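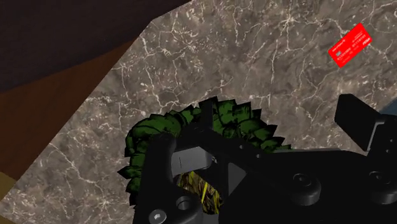

4.2 Aufbau der simulierten Versuche

Alle in diesem Abschnitt berichteten Versuche wurden in der Simulation durchgeführt. Als Umgebung dient eine Küchenszene aus der Sammlung Traltville, welche wir nur an wenigen Stellen verändert haben. Die Arbeitsplatte trägt eine Steintextur mit hellen Adern. Diese Textur ist für die Bildverarbeitung ungünstig, weil die Adern lokal ähnliche Kanten erzeugen wie kleine flache Gegenstände. Wir haben sie absichtlich beibehalten, denn in der früheren Arbeit von Gallagher (Gruppe Akthorpe) wurde mit einer einfarbigen Platte gearbeitet, und die dort erreichten Werte konnten wir auf gemusterten Flächen nicht wiederholen.

Der Roboter ist ein Arm von Franka Emika mit einem schwarzen Greifer mit zwei Fingern. Die Politik erhält zwei Ansichten: eine Ansicht nahe am Greifer, in welcher der Greifer selbst einen großen Teil des Bildes verdeckt, und eine äußere Ansicht, die Arm und Arbeitsplatte zusammen zeigt. Eine Tiefeninformation wird nicht verwendet. Die Gelenkstellungen werden der Politik als zusätzlicher Vektor übergeben. 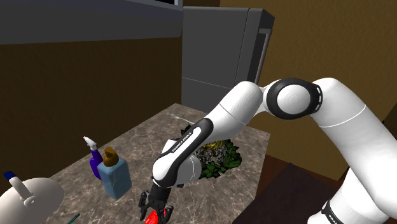

Abbildung 6: Äußere Ansicht der Küchenszene mit Roboterarm, Greifer und mehreren Gegenständen auf der Arbeitsplatte.

Wie in Abbildung 6 zu erkennen ist, verdeckt der Arm in der äußeren Ansicht einen Teil der Gegenstände. Das betrifft vor allem das Objekt mit den dunkelgrünen Blättern, das teilweise hinter Unterarm und Handgelenk liegt. Die beiden Flaschen links vom Greifer sind besser sichtbar, stehen aber so dicht zusammen, dass die hintere von der vorderen zum Teil überdeckt wird. Solche Anordnungen haben wir beim Erzeugen der Szenen nicht ausgeschlossen. Verworfen wurde eine Szene nur dann, wenn sich zwei Objekte beim Start durchdrangen.

4.3 Verfahren und Vergleich

Unser Verfahren Illasow schätzt für jede der beiden Ansichten ein Maß der Verdeckung und gewichtet danach die Bildmerkmale, bevor diese an den Aktionskopf weitergegeben werden. Die Gewichte werden in jedem Zeitschritt neu berechnet. Zum Vergleich benutzen wir dasselbe Netz mit festen Gewichten, im Folgenden Filali genannt. Beide Varianten wurden mit den gleichen Demonstrationen und gleicher Anzahl von Schritten trainiert, sodass der Unterschied allein in der Gewichtung liegt.

Die Auswertung umfasst 53 Anordnungen, die im Training nicht vorkamen. In jeder Anordnung wurde ein Zielobjekt festgelegt, und ein Versuch gilt als erfolgreich, wenn dieses Objekt nach höchstens 30 Sekunden simulierter Zeit frei über der Platte gehalten wird. Illasow löst 11 Anordnungen mehr als Filali. Der Gewinn entsteht fast ausschließlich bei Objekten, die in der äußeren Ansicht stark verdeckt sind. Bei frei liegenden Objekten sind beide Varianten gleichwertig - hier hatten wir auch keinen Vorteil erwartet.

Zwei Einschränkungen müssen erwähnt werden. Erstens bleibt das Greifen von sehr flachen Gegenständen, zum Beispiel einer Zahlungskarte, für beide Varianten schwierig. Die Karte ist zwar farblich gut vom Stein zu trennen, jedoch finden die Finger an ihrem Rand keinen ausreichenden Kontakt. Zweitens schwankt das geschätzte Maß der Verdeckung, wenn der Greifer sich schnell über die Platte bewegt. Wir haben eine zeitliche Glättung ausprobiert, die diese Schwankung verringert, aber die Reaktion auf neu sichtbare Objekte verzögert. In den hier angegebenen Ergebnissen ist sie daher nicht enthalten.

Kontakt: Sorcha Gallagher, Gruppe Akthorpe | Alle Rechte vorbehalten | Nach oben
2 Kommentare | 30 Mal geteilt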